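Sorting a mixed bin of small items before storage: what order should be followed?

Gakitz Community Help > Storage and Supplies > Small Items
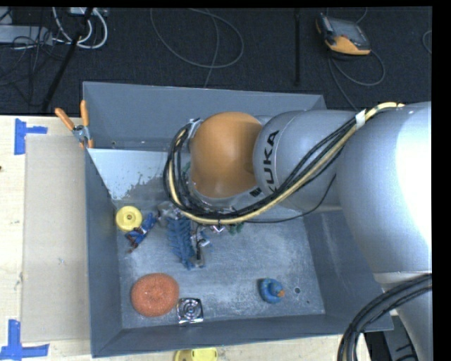 Details of the request

Posted by Sombat Limsakul, 17 Nov 2021

Our department keeps its small loose items in an open gray metal bin on a wooden table. Over time the contents have become mixed, and staff members now spend more time searching than is reasonable. There is a round yellow plastic disc in it, a blue article lying against the disc, and a general assortment besides. The floor of the bin is scratched, and the pale sloped panel in front of the back wall has a ragged lower edge.

I have been asked to submit a written sorting procedure before the December stock review. I would appreciate guidance on two matters. First, should the items be grouped by size, by material, or by the activity for which they are used? Second, should the bin be kept in service once the sorting is complete, or should the items be transferred to divided trays? The annual allowance for supplies has largely been spent, and I am not in a position to request a cabinet.

Replies

Thanakorn Thammasiri
Member of the Storage and Supplies section

Grouping by use is the preferred method in most shared workplaces. Staff members look for an item with a task in mind, and they seldom remember what it is made of. Size should be considered only when the trays are chosen.

The following order is recommended.

Clear a section of the table beside the bin and cover it with a plain cloth or a sheet of paper.

Remove the larger items first. Small pieces tend to settle in the corners, and they are easier to collect when the floor of the bin is exposed.

Place each item with others used for the same activity. Any item whose use cannot be established within 2 minutes should go into a separate tray marked "To be identified."

Circulate a list of the unidentified items to all users of the room and allow a fixed period for replies. Items not claimed by the end of that period may be disposed of under the usual rules of the department.

Label each tray on the front, where the label remains visible when trays are stacked.

With respect to the bin, scratches on the floor are not in themselves a reason for replacement. The ragged edge on the panel should be examined by hand, with gloves, and covered with edge trim if it is found to be sharp. The bin may then be retained as a receiving point for returned items, provided that it is emptied on a regular schedule.

Jorngate2713

We did by color at our office. It looked very good and was of no use to anyone. Please do not sort by color.

Ladham Stores Desk

The first reply is sound. I would add that the written procedure should name one position responsible for emptying the bin. Our own procedure omitted this point, and the bin was full again before the next review. Shallow trays with low dividers are adequate for light articles, and shoe box lids may be used until trays can be purchased.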